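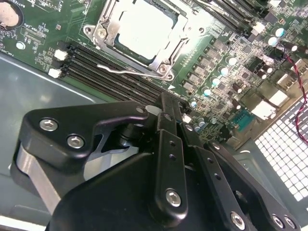 Bimenero Shared Workshop
Arm Build Group
Minutes of the regular meeting held 24 January 2018, in the back bench area

Present: Catarina Bastos (chair), Efe Akpan, Aminu Iyamu, Yu-ting Yang
Apologies: Kazuhiro Hamada
Minutes taken by: Yu-ting Yang

The meeting was called to order at 7:10 p.m.

1. Minutes of the previous meeting

The minutes were read and approved with one correction. Under item 5, "shoulder bracket" should read "elbow bracket." The correction was made on the file copy and initialed by the chair.

2. Matters arising

Mr. Akpan reported that the replacement bearing for the base had been fitted and that the knocking noise recorded in October had not come back. The item was closed.

The key to the tall cupboard is still missing. Mr. Iyamu will ask at the front desk again.

3. Motherboard task

The group reviewed the state of the practice task, in which the arm is to work over a desktop motherboard left mounted in its case. The gripper can now be brought in from the open side of the case and held just short of the memory slots. Mr. Akpan noted that the approach path had been reworked so that the finger comes up over the gray floor panel and does not pass across the processor socket.

Ms. Bastos asked whether the retention lever beside the socket was at risk. Mr. Akpan replied that the lever lies flat over the board close to the slots and that the present path leaves little room for error on that side. He proposed that the arm be limited to half speed whenever it is inside the case. Agreed.

Mr. Iyamu raised the red and black wire that curls over the board near the vent grille. He considered it a snagging hazard for the linkage. Ms. Yang was of the opinion that it should stay where it is, as the group had agreed at the outset that the case would be worked on as found. After discussion it was agreed to leave the wire in place for the next session and to stop the arm by hand if the linkage touches it.

The order of work for the task was confirmed as follows:
Touch the white latches at the end of the memory slots without moving them.
Open one latch and close it again.
Lift out one memory module and set it on the bench mat.

Work on the coin cell was deferred. Mr. Akpan does not believe the present fingertips can get under the cell without marking the holder, and he asked that no member attempt it in his absence.

4. Gripper

Ms. Yang presented the current state of the gripper. The black plates and linkages are those cut last year and no change to them is proposed. One of the hex screws had been found to work loose over a long session. Thread locker has been applied and the screw will be checked before each run. A line for this check has been added to the sheet kept by the power switch.

Mr. Iyamu asked whether the rounded housing could be made smaller, as it hides part of the memory slots from the wrist camera when the arm is close in. Ms. Yang replied that the housing was drawn around the motor and could be reduced only by changing the motor, which she did not recommend. She suggested that the camera be moved outward on its mount before any new parts were considered. Mr. Iyamu will try this and report.

There was some discussion of glare. The top of the processor shows as plain white in the camera view under the present lighting, and the light coming through the vent grille is nearly as bad. Ms. Bastos offered a sheet of diffuser film from home. Mr. Iyamu was asked to lower the camera exposure first and to keep a note of the old setting.

5. Control software

Mr. Akpan has merged the Adebisi branch into the main copy. The stop command is now handled first in every cycle. The log from the last bench session ran to 1,544 lines, and he has asked that members no longer print it. Mr. Hamada sent word that the Manda controller board is drawing more current than he expected at rest and that he will look at it when he returns. Members are asked not to leave the board powered overnight in the meantime.

6. Purchases

A quote was received from Grirkico for 19 rubber fingertip pads. Ms. Yang considered this more than the group could use before the pads harden. It was moved by Mr. Iyamu and seconded by Mr. Akpan that four be ordered now and the remainder reconsidered in the spring. Carried.

7. Bench use and safety

The chair reminded members that the case is to be disconnected from the wall before the arm is enabled, and that wrist straps are to be worn by anyone handling the board. The strap on the left-hand hook has a broken clip and should not be used. Ms. Bastos will replace it.

A request from the woodworking section to share the bench on weekend mornings was discussed. Members were concerned about dust in the joints. The chair will reply that the bench is available once the arm has been covered, and that the cover must be left on until sweeping is finished.

8. Actions

Mr. Akpan: set the half-speed limit inside the case.
Mr. Iyamu: cupboard key; camera mount and exposure.
Ms. Yang: order pads; revise the check sheet.
Ms. Bastos: wrist strap; reply to woodworking section; diffuser film if still needed.
Mr. Hamada: current draw on the Manda board.

9. Any other business

Mr. Iyamu asked that the good hex drivers be returned to the rack and not to the drawer. Noted.

The meeting was adjourned at 8:35 p.m. The date of the next meeting will be posted on the workshop board.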